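3.2 Committee questioning and the framing of climate risk

Nominees for the environment and resources portfolios are asked about climate in nearly every hearing we coded. What differs is how the question is put. In the older transcripts, members tend to ask whether the nominee accepts that the climate is changing. In the newer ones they ask what the nominee would do about a named project, a lease or a regulation. Akbari and Lukáč treat this as a move from belief questions to commitment questions, and we keep their terms here.

Our corpus holds 3,220 question-and-answer exchanges taken from published hearing transcripts. Each exchange was coded by two readers working separately, with disagreements settled by a third. Procedural remarks, greetings and points of order were left out. An exchange was counted as climate-related if either the question or the answer referred to emissions, warming, sea level, drought or fire in connection with long-term change. Weather mentioned in passing did not qualify.

A belief question can be answered in a sentence. Most nominees say yes, add that human activity plays a part, and then say that the size of that part is open to debate. The answer commits them to very little, and members seldom follow it up. We found the same wording, or close to it, from nominees of different parties and for different portfolios, which suggests that the reply is prepared in advance by staff.

Figure 1. Black gripper fingers, views A and B.
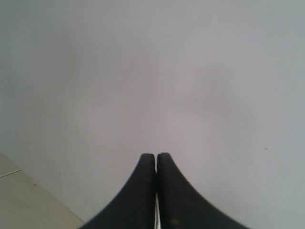
3.3 Commitment questions

Commitment questions are longer and usually begin with a local matter. A member from a coal district asks about royalties; a member from the coast asks about harbour works. The nominee is then asked to promise something, most often a review, a visit or a written reply. In the Clelwood water hearings, which ran over one Thursday and were among the longest in the corpus, the nominee was asked to reopen the licence for the Hevitz mine and declined to do so on the record, offering a meeting with landholders in its place.

Offers of this kind make up a large share of the answers. We coded them as deferrals when no date or outcome was attached. Tichý argues that deferral favours the nominee, who leaves the room without having turned anyone down. Lại takes the opposite view and points out that a deferral gives the member something to report at home, and a reason to write to the department later. Our reading of the transcripts gives some support to both. Members who received a deferral tended to thank the nominee and move on, and several raised the same promise again at estimates. 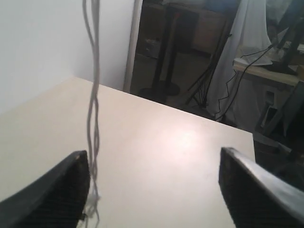

The treatment of scientific evidence also changes between the two question types. In belief exchanges, science is mentioned as a body of opinion that the nominee respects. In commitment exchanges it appears as a document, such as a catchment study or a modelling report, and the argument is over whether the department has read it. Paulík notes that this second use gives organized interests more room, as they are often the ones who paid for the study. The Polák report on groundwater was quoted by supporters and opponents of the Hevitz licence in the same session.

To check that the pattern did not come from a few talkative members, we drew a subsample of 1,000 exchanges with no more than 4 from any one member in a single hearing. The direction of the results was unchanged. A further 100 exchanges were recoded by a reader who had not seen the scheme before, and the labels that gave trouble were the ones for partial deferral. We have kept that category but report it separately in Section 4, where the outcomes are matched against the Isia register of ministerial undertakings.

Last updated: November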